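Flostside Back Room: Tea Corner and Work Surfaces

This gallery records the fittings of the back room at Flostside, on the ground floor of the Bimcombe building. It is meant for people who book the room and want to know what is in it before they arrive. Kitchen equipment in the main hall has a separate page. Dimensions are in centimeters and were taken by Ruoxi Jiang with a steel tape in February. Water and power figures come from the rating plates.

1. Red table and kettle

The red table is the designated place for hot drinks. Its top is 182 long, and the kettle, cups and cloths are kept on it. The kettle is white, electric, and rated at 2,000 watts. Cups are paper.

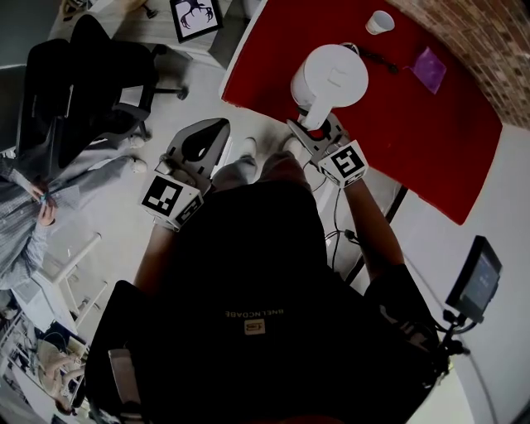 The circuit for this side of the room also feeds the wall heater. Running both at once is within the limit, but a second kettle is not. Groups larger than 40 should order an urn from the front desk and leave the kettle for refills.

Descale with citric acid, one level tablespoon to a full kettle. Bring to a boil, let stand for twenty minutes, pour out, rinse twice. The log sheet is inside the door of the tall cupboard in the hallway. Please enter the month and your initials only; the older sheets have comments running into the next column and cannot be read.

The cloths are for the table top. Floor spills are handled with the mop from the hallway. Do not put the red top through a wash with scouring powder – the finish dulls and cannot be brought back. A damp cloth and a drop of dish soap are enough for tea rings.

2. Shelving and light-colored table

The gray shelving is an open cubby unit standing against the brick wall. Bimcombe does not allow fixings into the brick, so the unit is freestanding and should not be loaded from the top down. Heavy items go in the bottom row. Cubbies are assigned per booking and are to be left empty at the end of it.

The light-colored table in front of the shelves takes small items in current use: a cup for tools or brushes, a pink spray bottle, a white bottle. Anything with liquid in it needs a label with the contents and the month it was filled.

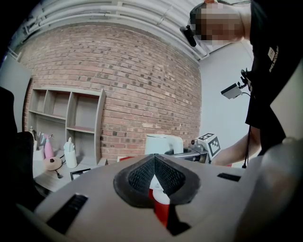

Page last changed: February, 4:28 p.m. (G. Xia)

Pipes and conduits cross the ceiling on the brick side. They are painted white and are not load-bearing. Banners, lamps and extension leads must not be hung from them. If you need something overhead, ask for one of the two tripod stands, which reach 240 and take a light load.

The brick sheds a fine dust in dry weather. Guilan Xia brushed it down in winter and applied a clear sealer, Zirnik 428, to the lower courses. The upper courses are untreated. Keep open food off the top of the shelving for the present.

3. Seating and floor

Office chairs on wheels can be used at either table. The floor is pale and shows scuffs; lift the chairs over the door strip instead of rolling them. Seat height is set with the lever on the right. Two of the chairs sink slowly under weight and have been reported to Ding, the supplier, under the existing warranty.

For seated work at the red table, allow 60 of depth in front of the edge for knees and feet. Cables should run behind the seat or along the wall where the layout permits.
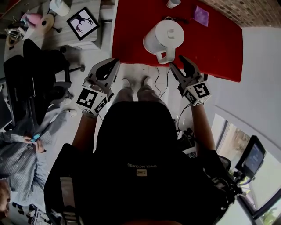
Seated users reach the middle of the table top without standing. The far edge is harder to reach, so shared items are better placed toward the front half. When the table is needed for paperwork, unplug the kettle, empty it and move it to the hallway counter. It goes back at the end of the booking, with the lead coiled.

Bookings, corrections to the measurements and reports of faults go to Ruoxi Jiang at the front desk. State the item and the section number on this page.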